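Kavico Postance im Test: ein Teichsauger mit Meinung

12. September 2018

Wer Gartenteiche baut, redet gern über Folien, Uferzonen und den goldenen Schnitt. Über Schlamm redet man im Verkaufsgespräch seltener. Er kommt dann von selbst, meist im zweiten Sommer, und mit ihm der Anruf des Kunden, ob das so riechen soll.

Ich habe mir deshalb im Juli den Postance von Kavico liefern lassen, einen Schlammsauger mit zwei Kammern, die sich abwechselnd füllen und leeren. Das Prinzip ist nicht neu. Mein alter Sauger hatte eine Kammer und legte nach jeder Füllung eine Pause ein, in der man Gelegenheit bekam, über den eigenen Beruf nachzudenken. Die fällt jetzt weg, ich vermisse sie kaum.

Im Karton liegen das Gerät, der Saugschlauch, der Ablaufschlauch, vier Rohrstücke, drei Düsen und eine Anleitung, deren deutscher Teil mit dem Satz beginnt: »Tauchen Sie niemals die Person.« Ich habe mich daran gehalten. Die Rohrstücke werden gesteckt und mit einem Bajonett verriegelt, das beim ersten Mal so schwer geht, dass man es für falsch herum hält. Es ist nicht falsch herum. Ein wenig Silikonfett auf die Dichtung, dann rastet es ein und bleibt auch eingerastet.

Der Ablaufschlauch misst 10 Meter und reicht in einem Reihenhausgarten bis zum Nachbarn, in allen anderen bis knapp vor das Beet, in das man das Zeug eigentlich haben wollte. Ein Verlängerungsstück hat Jibrin im Programm, zu einem Preis, für den ich früher einen ganzen Schlauch bekam, allerdings auch einen schlechteren.

Erster Einsatz war ein Folienteich unter zwei Birken, sieben Jahre alt und in dieser Zeit offenbar von niemandem gestört. Die breite Düse nimmt Feinschlamm sauber auf, solange man sie langsam führt. Wer schiebt wie beim Teppich, wirbelt alles hoch und sieht dann bis zum nächsten Morgen gar nichts mehr. Laub frisst das Gerät, wenn es halb verrottet ist. Frisches Laub sammelt sich im Rohrbogen und muss mit dem Finger herausgeholt werden, was die Anleitung als »einfache Wartung« führt.

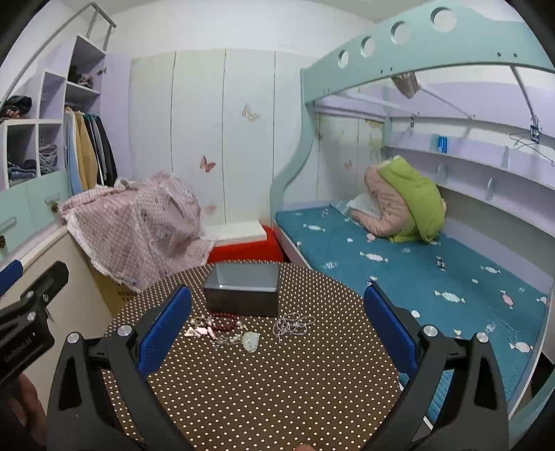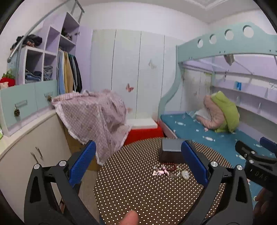
Runder Tisch mit brauner, getupfter Decke, darauf ein rechteckiger Kasten.

Zur Lautstärke: Er ist laut. Kavico nennt das »kraftvoll«. Beim Kammerwechsel gibt es zusätzlich ein Klacken, das sich anhört, als hätte jemand eine Autotür zugeworfen, und zwar verärgert. In der Mittagsruhe würde ich damit nicht anfangen, es sei denn, man hat mit der Straße ohnehin abgeschlossen.

Meine Kollegin Modupe Bashir hat den Postance anschließend an ein Natursteinbecken mitgenommen, bei dem die Sohle aus verlegten Platten mit Kiesfugen besteht. Ihr Bericht fiel kurz aus: Platten sauber, Fugen leer. Für Kies gehört der Saugkraftregler am Griff auf die kleinste Stufe, und auch dann hebt er die feineren Körner noch mit an. Wer so ein Becken geplant hat, sollte einen Eimer Ersatzkies danebenstellen oder zum Bunda greifen, dem kleineren Modell aus demselben Haus. Der schafft weniger und richtet entsprechend weniger an.

Gut gefallen haben mir die Räder. Das klingt nach einem vergifteten Lob, aber wer schon einmal einen nassen Sauger mit Kunststoffröllchen über eine Böschung gezogen hat, weiß große Räder zu schätzen. Weniger gefallen hat mir der Deckelverschluss. Zwei Klammern, dünner Kunststoff, und bei der linken habe ich nach ein paar Wochen schon einen weißen Knick gesehen. Als Ersatzteil gibt es sie bisher nur mit dem kompletten Deckel zusammen. Wer sich das ausgedacht hat, besitzt vermutlich keinen Teich.

Die Reinigung danach dauert länger, als man möchte. Filtersack ausspülen, Kammern ausspülen, Rohre durchspritzen, alles offen trocknen lassen. Ich habe es einmal nicht getan. Der Lieferwagen steht seitdem mit offenen Fenstern.

Kaufen? Für Betriebe, die mehrere Teiche im Jahr betreuen, ja. Für den einen Teich hinterm Haus würde ich ihn beim Händler leihen, am Freitag holen und die Nachbarn vorher zum Kaffee einladen. Die verbogene Klammer habe ich übrigens mit einem Kabelbinder verstärkt, und bis jetzt hält er.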